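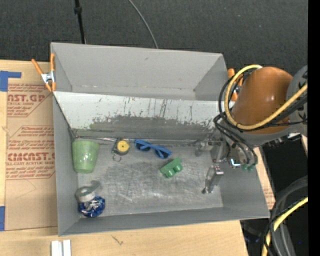

Figure 3. Storage bin with two compartments and a slanted divider.

4.2 Wear of reusable containers in the return loop

The second part of the study concerns the containers which circulate between the Cumden depot and the market stalls of Greltesow. Earlier work by Okeke and Ajayi looked mainly at the loss of containers, and the condition of those which come back was treated only shortly. We consider that the two questions should be studied together, as a stallholder who receives a worn container is less willing to return it in good time.

During September, 1,766 containers were sent out and 1,743 of them were returned. The remaining 23 were recorded as missing. Every returned container was given a grade from one to four by two persons working separately. Grade one means no marks that can be felt with the finger, and grade four means that the container should not be used again for food. When the two grades were different, Olanrewaju Shehu examined the container and his grade was kept. This was necessary in 41 cases, most of them between grades two and three.

Wear on an inner surface is difficult to grade in a fair way. A surface such as the front floor in Figure 3, with many fine scuffs in different directions, may look worse than it feels, and the graders were asked to decide by touch before they decided by eye. Dark streaks were noted separately and did not change the grade.

The stallholders did not share our order of importance. In the interviews held by Tobiloba Obi, they spoke first about smell, then about weight, and only after that about scratches. One fish seller at the Adebisi row said that she refuses any container whose corners are hard to wash — the rest of it can be as ugly as it likes. We had no grade for corners, and this is a weakness of the method.

Containers returned on Sunday were graded on the next working day, so some dirt had more time to dry on them. We did not correct for this. The effect of washing is treated in Section 4.3.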